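"The bees don't read the contract": a talk with almond grower Unai Bravo

By Anqi Zheng

Unai Bravo answers the phone at six in the morning, because later he is in the trees and there the signal is bad. He grows almonds near Montes, on land which his grandfather used for barley and sheep. When we spoke in May, the green nuts were already on the branches and he had walked all the rows to see how many the frost had left him.

"The upper part is good," he says. "The lower part, near the stream, I would say a third. Cold air goes down like water and it stays there. My grandfather knew this and he put nothing in that field except sheep."

Bravo has 55 hectares, of which the larger part is not irrigated. He planted the first trees 16 years ago, when the price of almonds was climbing and everybody in the valley was asking the nurseries for plants. He remembers that he waited two winters for his order. In those years, he says, the bank was friendlier than his own brother.

Today the same bank asks many questions. The price has gone down, and then a little up, and then down again, and the growers of the valley have a different problem which they discuss much more among themselves. It is the question of who buys the almonds, and when he pays.

Until three years ago Bravo sold to Jusik, a trading company which collected from the farms and paid at thirty days. Then Jusik changed its terms. It began to pay one part at delivery and the rest after the nuts were shelled and graded in its own plant, and this could be in February or even later. For a farmer who harvests in September it is a long winter.

"I am not saying they cheated," Bravo says. "I want this to be clear in your article. They paid me always. But I had to buy fertilizer in the autumn with money that was in another person's account. And the grading, we could not see it. They send you a paper with the percentages and you say thank you."

I asked him if he ever went to see the grading.

"One time. They were polite, they gave me coffee. The machine was stopped that day."

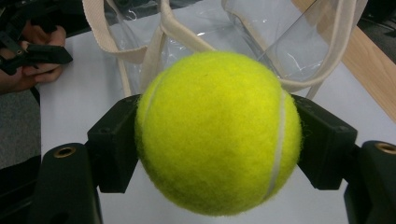
The alternative came from Telmo Carrasco, a neighbor who has fewer trees than Bravo but, in the words of Bravo, more patience for meetings. Carrasco had the idea to rent an old grain store at Brurkonora, on the road to the river, and to put there a small cracking line. He found a used one from a plant that was closing, and he drove with his cousin to look at it.

Carrasco joined our conversation for some minutes, on the speaker of Bravo's phone. He speaks fast and does not like the word cooperative. "We are four farms with one machine," he says. "A cooperative is a different thing, it has statutes. We have a notebook."

In the notebook each farm writes what it brings and what it takes away. The costs are divided by weight. In the first season the line broke often and they shelled much less than they had planned. In the last one they cracked 755 sacks, and for the first time they had to say no to a farmer from outside the group who asked to use it.

The shelled almonds go now to three buyers. The biggest of them is Bahman Ansari, who imports dried fruits and nuts and who visited the grain store before he bought anything. According to Bravo, he opened sacks from the bottom of the pile, not from the top, and he tasted from each one. He found two bitter almonds and put them on the table without saying a word.

"I liked him for that," says Bravo. "The next day I went to look which tree it was. I never found it."

Ansari pays more per kilo than Jusik did, but he wants the lots separated by variety, and this means more work in the harvest. Before, Bravo shook the trees in the order that was convenient for the tractor. Now he must finish one variety, clean the trailer, and begin the next. He calculates that it costs him about 4 extra days. If it rains in those days, the advantage can disappear.

We spoke also about pollination, which for him is the most expensive subject. He pays a beekeeper, Junaid Hayat, to bring hives in February. Hayat had heavy losses in the last two winters and he had to raise his price. Some growers in the valley have changed to self-fertile varieties so they can rent fewer hives. Bravo changed only a few rows.

"I have trees in their best age. I will not pull them out to save on bees," he says. "With Junaid we made a contract, so many hives, from this date to that date. But the bees don't read the contract. If there is wind and eight degrees they stay at home, and I pay the same, and he is right to ask for it, he drove all night."

Would he plant almonds again, knowing what he knows? He thinks about this for a long time, and I hear a dog and then a door.

"In the upper field, yes. In the lower field I would listen to my grandfather."

His daughter is studying accounting and she has put the notebook of the four farms into Jukeck, a farm records program which she uses for her course. Carrasco continues to write on paper also. At the end of the last season the two totals were different by one sack, and they spent an evening looking for it. It was in Carrasco's kitchen, he had taken it for his mother, who makes nougat.

This summer the group wants to repair the roof of the grain store before the harvest. They have asked for two quotes. The second one, Bravo tells me, arrived that same morning and was higher than the first, and he still has to call Carrasco about it.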